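Setting the Small Table: A Report on Shared Meals in Student Houses

Fouad Saab
Feb 25, 2024

When I first told my housemates at Sfeir that my project would be on laying the table, they laughed for a good long while, and then they started arguing over which side the mug goes on, and I knew I had something worth writing up.

My question was a simple one. Does a place laid ready beforehand make people more likely to sit down and eat together? I handed out a questionnaire in two student houses, Sfeir and Varnenex, and had 58 replies back (thank you, all of you, even the person who answered every question with a drawing of a potato). Of those, 38 said they usually ate standing up or in their bedroom, a good deal more than I'd have guessed.

The trouble, I think, is that a table in a shared house is never only for eating. Things settle on it. Remote controls come to rest there, and somebody's drink, and bits and bobs that have no other home. So I worked out a layout that needs one corner and leaves the rest of the table to its usual life: bowl on the left, mug next to it, a shallow steel plate in front, then the fork and the spoon side by side with their handles towards the person sitting down.

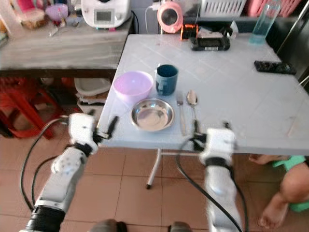 Vimedov wrote back after reading my draft that the plate ought to go in the middle with the fork and spoon on either side of it, as at any proper dinner, and that keeping both on the right would only annoy left-handed people. I took this to heart, being fond of a proper dinner myself, and tried it both ways. On a small square table the spread-out version kept creeping into the next person's space, so I went back to the pair on the right, but left-handed eaters are very welcome to swap the lot round!

I ran the trial through February and noted 80 sit-down meals in all. People lingered longer when the place was laid, and they talked more, though I can't promise my lentil soup had nothing to do with it. I do wish I had kept a note of the evenings when people took one look and carried their supper upstairs. I would also start with Varnenex next time, where the kitchen is bigger and the arguments are shorter.

The blank questionnaire is in the folder by the toaster.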